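Shoe rack questions, answered with what patience remains

Do I need a rack?
If you have tripped over a trainer before breakfast, yes. A low, open-fronted one will do.

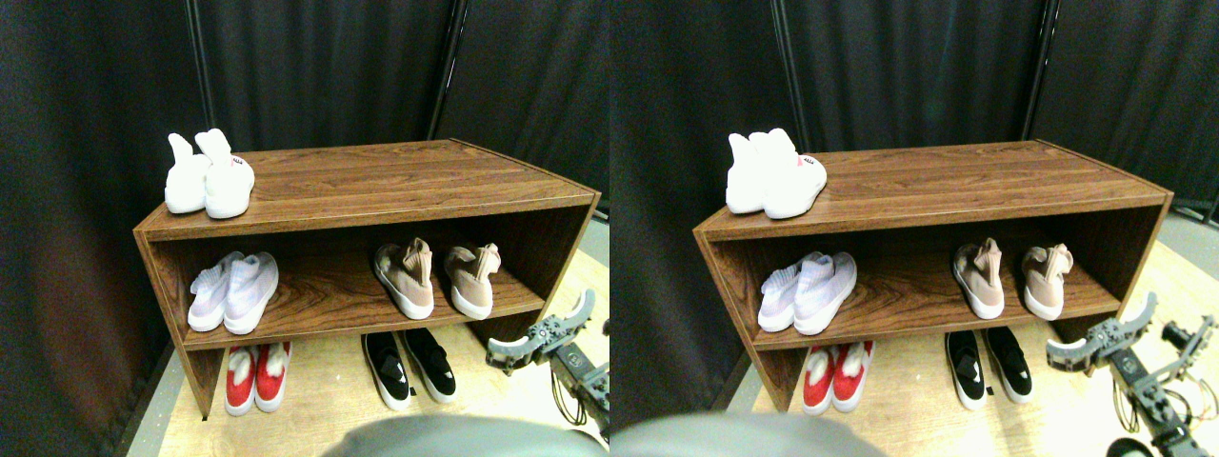 Doors only hide the problem, and I say that as a man who once owned doors.

What goes on top?
The pair you wear most. White ones, if you're brave. 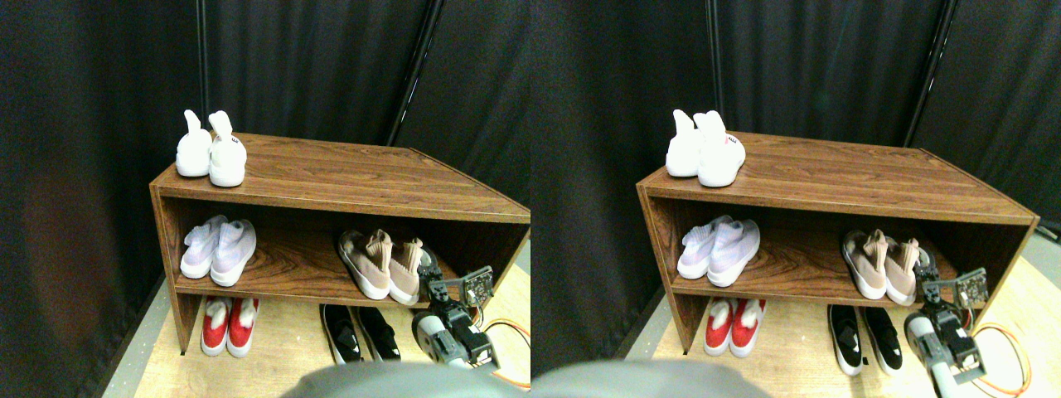 Photo: Yuxi Yan / Wekoline

Should I use the floor underneath?
Yes, it's free. Sweep it in March, whether it needs it or not.

Can knitted pairs share a shelf?
They can, and they get on better than most families. Leave a bit of space between them. 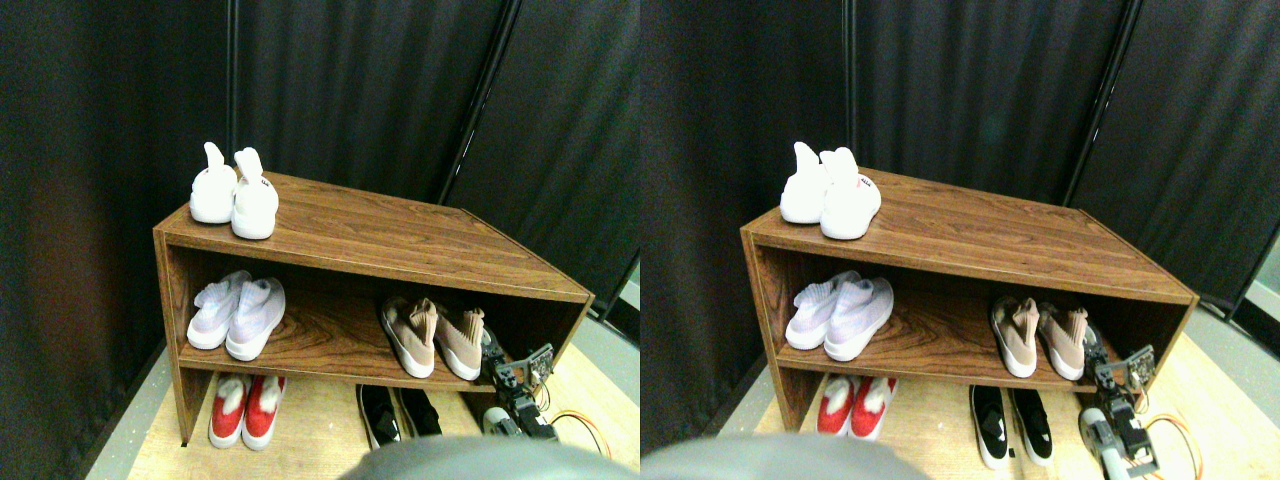 Stuffing them with paper is optional - I gave up after a week.

Questions to Boyang Yin, before 3 p.m.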